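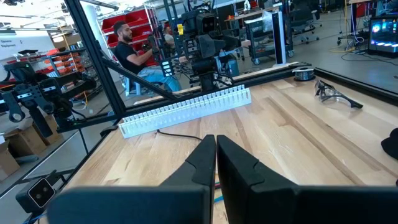 A red in a friendly counts for nothing, I was told on the touchline, the game isn't in any competition so there's no ban to serve. Is that right?? Can't find a straight answer anywhere.

Background. Sunday side, Durkham league. Played a friendly away during the winter break, ref was a proper one, whistle, book, the lot. Our centre half got two yellows, second for kicking the ball away, off he went. Handshakes after, no bad blood. Then someone in the car park says he'll miss the Olteanu Cup tie in January and now half the WhatsApp group is panicking and the other half says it's rubbish.

So what I need to know:
does the ref have to report it
does it carry over to league and cup games
if he plays and he shouldn't have, do we get thrown out of the cup or just a fine

He's our only decent defender in the air so it matters. Asked the other club, they didn't know either. Haven't rung the league yet as I don't want to stir it up if there's nothing in it.

Posted by muddy_touchline, 28 November 2018

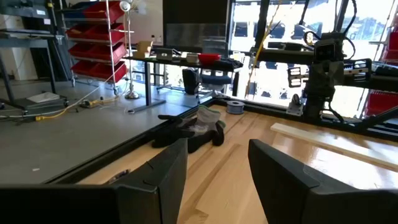 Black glove on the wood, small spool of wire to the right

offthebar
No such thing as a ban from a friendly, it's a kickabout. We had a lad sent off pre season for swearing and he played the week after, nothing ever came of it. Play him. If anyone asks say you didnt know.

oldlinesman
Please ignore the answer before mine, that's how clubs get themselves in bother.

It depends on how the friendly was set up. If you told the league it was on and a registered ref was appointed to it, then it's a sanctioned match and he's supposed to report a sending off same as any other game. If it was two managers and a mate with a whistle then there's probably no report and nobody to send one to. You say he had the book out so I'd assume the first until told otherwise.

Second thing, what it was for. Two yellows is about the mildest way to go. Violent conduct or abuse of the ref is a different animal and can mean a longer ban whatever sort of game it was. Where I did my stint the ban for the bad stuff was up to six games and it followed the player everywhere, Saturday football as well. For two cautions in a friendly our lot only made you sit out friendlies, so in practice most lads never noticed. Your league may do it differntly. Mine changed the wording more than once while I was there.

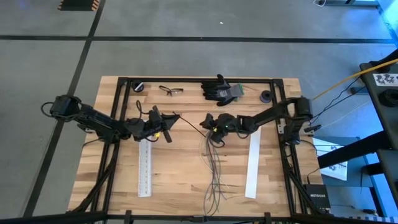

So get hold of the handbook and look for the bit on suspensions, it's normally near the back with the fines. There should be a line saying which matches count towards serving one. If it says "all competitive fixtures" and nothing about friendlies, write in and ask. WRITE, don't ring. You want the reply in an email with a name on it. I've seen a club lose an appeal over a phone call that the other end couldn't remember.

On your last point, playing a suspended man in a cup is nearly always worse than in the league. League it's points and a fine. Cup you're usually out and the side you beat goes through, and they'll be the ones who complain.

Don't worry about stirring it up. If the ref put a report in they've got it already. If he didn't, asking a general question about friendlies doesn't land anyone in it, you don't even need to say who.
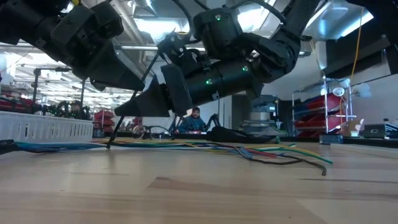 Robot arm with its green lights on

keeper_jersey_green
Agree with oldlinesman mostly. Adding, check your online account if your league uses one, ours is on Undeck and any card shows up under the player within five days, with the start date of the ban if there is one. Took me ages to find, it's under Discipline then History, not on the player's front page. If there's nothing there after that I'd still email.

Also pay the admin charge quick if you get one. Ours went up because the letter sat in the old manager's spam.

muddy_touchline
Cheers all. Not on Undeck here, it's all paper and a pdf. Found the handbook, page on suspensions says "matches under the jurisdiction of the league" which could mean anything. Have emailed them. He's been told to keep training and keep quiet. Will put the reply up when I get it.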